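Passtead Handover
Software for two arms sharing one job

Products / Planning and control / Handover

Most of us learned to pass things to each other before we could talk, so it comes as a bit of a shock how much trouble two robot arms can have with it. One arm lets go a moment too early, or the other comes in at a daft angle and knocks the thing sideways, and you spend your afternoon picking boxes up off the floor. Handover is the package we wrote after a good many afternoons like that. It plans and runs the moments when two arms are near the same object, and it leaves the rest of your program well alone.

What it does

You tell Handover which arm is holding and which is coming in, and it works out the rest between them: where the second hand should wait, which way it should face, when it may close, and when the first may open. It keeps a picture of both arms as they really are, cables and all, and checks every move against that before anything stirs. If there is no safe way in, it says so in plain words and tells you which part would have hit which.

We are rather proud of the waiting. Older versions brought the second hand in at one steady speed, which looked lovely and went wrong all the time. Now it comes up to the object with its fingers shut, stops a short way off, has a look, and only then decides how wide to open. The stopping distance is yours to set, and we ship it at 11 mm, a figure that has suited nearly everyone so far (Feven Ayele, who looks after our test bench in Palby, likes it a bit longer for soft bags, and she is probably right).

Seeing up close

A camera over the table is a fine thing until an arm gets in front of it. Handover can take its view from a small camera on the wrist as well, and it will lean on whichever one can see better at the time. Close up, a wrist camera often gets no more than a corner and a couple of flat faces of the object, so the edge finder was written for exactly that. It looks for long straight edges and folds, works out how the faces sit to one another, and matches them to the shape you gave it at set-up. It copes well with boxes, folded card and moulded cases. Shiny or see-through things are still hard going, and we would sooner you heard that from us before you bought it.

You can teach it a new shape in the Shape Book, either from a drawing file or by showing the object to the camera from a few sides. Tahsin Khondokar has written a very patient guide to this, with all his own mistakes left in, and it comes with every copy.

Different hands are welcome

The two grippers need not match. You describe each one once (finger length, pads, how far it opens, how hard it may squeeze) and Handover keeps the two apart from then on. Soft pads get a little extra allowance for squash, which you can turn up or down while the program runs. Please do measure your pads again when you change them! Old foam goes flat, and the numbers go with it.

In the box

One licence covers one pair of arms. You get the planner, the edge finder, the Shape Book, the log viewer, and 90 days of help by telephone and e-mail from Jucélia Prado and Cauã Medeiros, who both know the thing inside out.

Good to know

Planning rate: 300 checks a second on the Uron control box
Views: one overhead camera, up to two wrist cameras
Shapes held at once: 346
Log viewer: steps through both arms side by side, with notes
Works with: Uron control boxes, and Moura boxes from the September update onwards
Part of the set: Passtead Bench, Passtead Handover, Passtead Log

If you already have Passtead Bench, Handover will pick up your arm settings by itself, and you can be trying your first pass the same morning. Start with something light that you don't mind dropping, keep the speed low, and have the log viewer open while you do it.

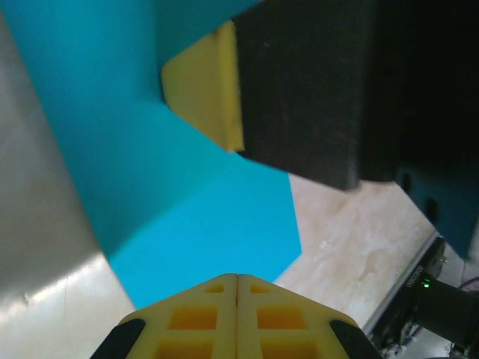
Once the first pass goes through nicely, save the settings under a new name before you change anything else, and then raise the speed a little at a time. If you get stuck, send us the log along with your gripper sheet and Cauã or Jucélia will go through it with you on the telephone.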